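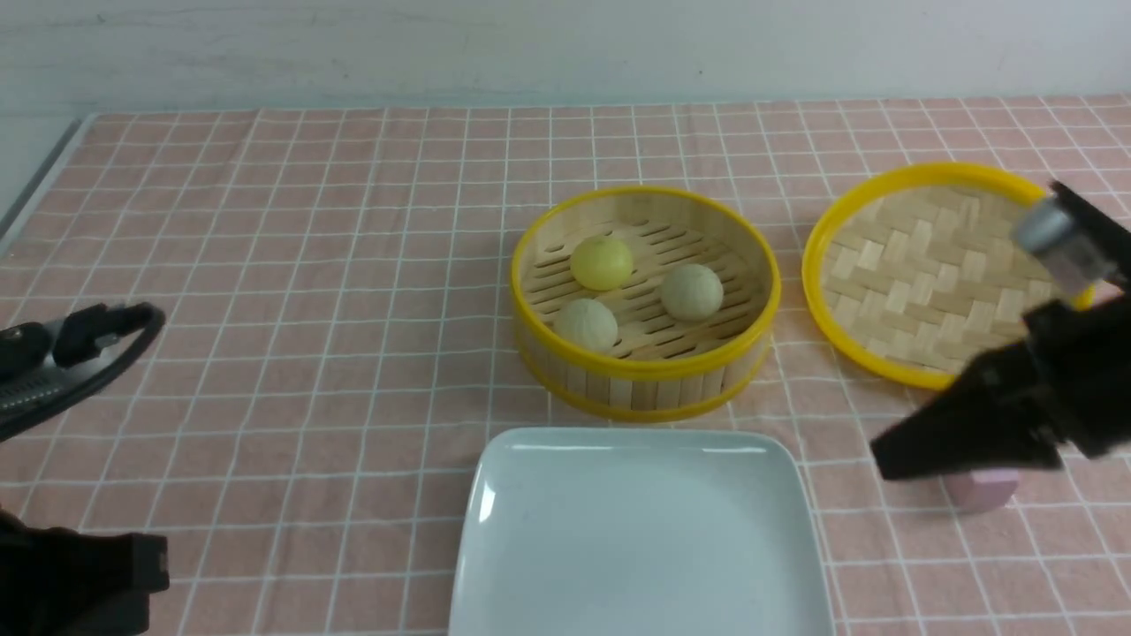
*Three in the basket, spaced apart. Lid to the right.*

A bamboo steamer works by leaking. Steam rises through the slats, passes the buns and leaves through the woven lid, so little water drips back. Inna Hrytsenko, who tests cookware for Morkach, sets hers over a pan of simmering water and allows 8 minutes for small filled buns.
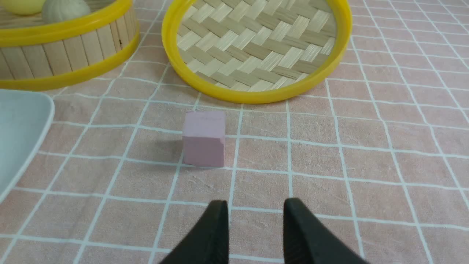 Spacing matters more than heat. Dough swells as it cooks, and buns that touch will tear when parted. Hrytsenko leaves a finger's width on every side - more near the wall, where the rim holds moisture.

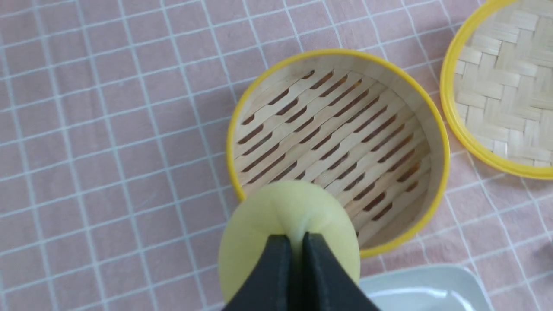
*The slatted base, seen from above.*

Cleaning is brief: hot water, a soft brush, no soap. Stand the basket on its edge overnight and store it with the lid off. Buns go to the plate while still firm, and 40 seconds of rest is enough.

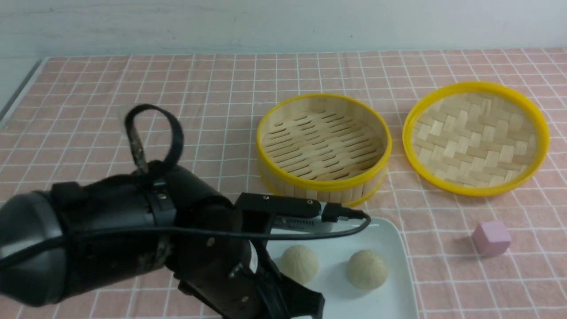

A base with split slats should be replaced.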